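Household Forum > Kitchen, Bath and Laundry > Water
Thread: Very hard water in a rented flat - what is worth doing?

soyul_han
Dec 25, 2023
Hello all. I moved to Dilldale in April and I am still surprised by the water. The letter from the water company says 331 mg per litre, as calcium carbonate. In the city where I lived before, I never thought of water as something hard or soft. Now the kettle has a white crust after a few days, my towels are like cardboard and my shampoo makes almost no foam.

I rent, so I cannot put a softener under the sink. The landlord was friendly but very clear about this. I have tried vinegar in the kettle, which works, but the whole kitchen smells of it until the evening.

What bothers me most is the washing of small things by hand: wool socks, a hairbrush, make-up brushes. I use the same mild soap as before, and now the hair of the brushes feels sticky when it is dry, as if the soap has stayed inside. I rinse for a long time and it does not change much.
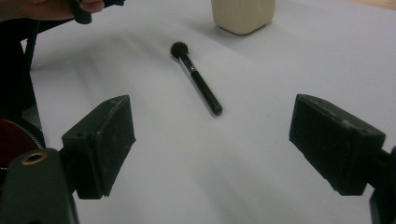 I have read three different explanations for this and they do not agree. One says use more soap, one says use less, and one says that soap is the problem and I should change to something else. Also, is a shower filter worth the money? The shop Yoon on Goseck Road has one for 490, and I would like to hear from somebody who owns one before I spend so much.

Thank you for reading, and sorry for my long message.

lino_melis
The third explanation is the right one. Real soap reacts with the calcium in the water and makes scum, and this scum does not rinse away with the same hard water. If you use more soap you only make more scum. Look at the label: if it says sodium olivate, sodium palmate or similar, it is soap. A mild shampoo is a detergent and behaves much better. I changed over for everything I wash by hand and I do not miss the soap.

For what is already sticky, do one wash with shampoo, then rinse with water from a filter jug or with bottled water. Press gently in a towel and leave flat.

Zavala_H
Agree about the soap. I do not agree about bottled water, it can be very hard too. Read the calcium on the label before you buy it. I once compared two bottles in my kitchen and one had more calcium than the tap.

lino_melis
Fair, I should have written "soft bottled water". Deionised water is cheap where I live and it is fine for rinsing, only please do not drink it by habit.

joonyoung_m
Please save your 490. I had a shower filter for one year. The usual cartridge in these filters is made to reduce chlorine, and the limescale on my glass door was exactly the same with it. To take out hardness you need ion exchange, and for a shower you would need a big unit with salt. What helped me was a rubber wiper on a hook, and thirty seconds after each shower.

yeseo.pyo
I have a different experience with the filter. My hair was better with it. I cannot prove it was the filter and I changed my conditioner in the same season, but I would not say it is money thrown away.

joonyoung_m
With respect, if you changed the conditioner at the same time, we do not know anything. It may be the chlorine, some people are sensitive to that. But soyul_han asks about hardness, and for hardness I stay with my opinion.

yeseo.pyo
I wrote that I cannot prove it.

Zavala_H
Both of you can be right about your own bathrooms. Back to the kettle: citric acid in place of vinegar. Put 2 tablespoons in a full kettle, warm the water but do not boil it, wait half an hour, pour out, rinse well. There is no smell. If you boil it, you can get another kind of deposit which is much harder to remove, I learned this with my old kettle and had to buy a new one.

soyul_han
Thank you, this is already more than I hoped for. My soap says sodium palmate, so this mystery is solved. I will buy citric acid after the holidays.

Another question, if I may. I want to change the top of the small table where I do my hair and face in the morning. I like white very much. But will the white marks from water drops show more, or less? In the bathroom the black shelf looks terrible one hour after cleaning.

lino_melis
Much less on white. Limescale is white, so on dark things you see every drop. On white you will see coffee, hair dye and powder instead. Matt or gloss matters as well: on gloss you see the dried edges of the drops when the light comes from the side.

yeseo.pyo
I would go for a very light grey. Pure white shows every hair, and mine are long and black. Whatever you choose, avoid real marble. Citric acid and vinegar both eat it and leave dull spots that you cannot wipe away.
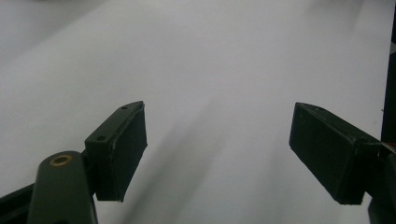

Pale grey-white, the sort of shade I mean

Zavala_H
The warning about marble is important. The same for limestone and for some terrazzo. And keep acids away from chromed taps for long periods - put it on, wait a few minutes, wipe, rinse. People wrap the tap in a vinegar cloth overnight and then they wonder why the finish comes off. And never together with bleach, please.

joonyoung_m
Light grey is good, I vote with yeseo this time.

For the towels: less powder than you think if it contains its own softening agent, but the dose for hard water that is printed on the box, not the dose for soft. Leave out the fabric conditioner, it makes the cotton absorb less. Shake the towels strongly before you hang them.

lino_melis
Less powder but the higher dose? I do not follow you.

joonyoung_m
Badly written, sorry. I mean: follow the table on the box for hard water, and do not add an extra spoon for good luck.

soyul_han
I was adding the extra spoon.

Has anybody used Prirkum? It is a liquid descaler, 400 ml in a blue bottle, and the neighbour gave me one which is half full. The label is partly gone and I cannot read how much to use.

Zavala_H
I have not used it, but if you cannot read the label I would not put it in a kettle. For the toilet perhaps, if you can at least find out which acid is in it. Ask at the shop, they may have a full bottle and you can take a photo of the back.

yeseo.pyo
I used it on shower tiles and it was good, quite a strong smell. Open the window and wear gloves. I also would not use it for anything you drink from.

soyul_han
Then it stays under the sink until I have been to the shop. I washed one brush with shampoo this evening and rinsed it with water from my friend's filter jug. It is lying on a towel now, I will write tomorrow how it feels.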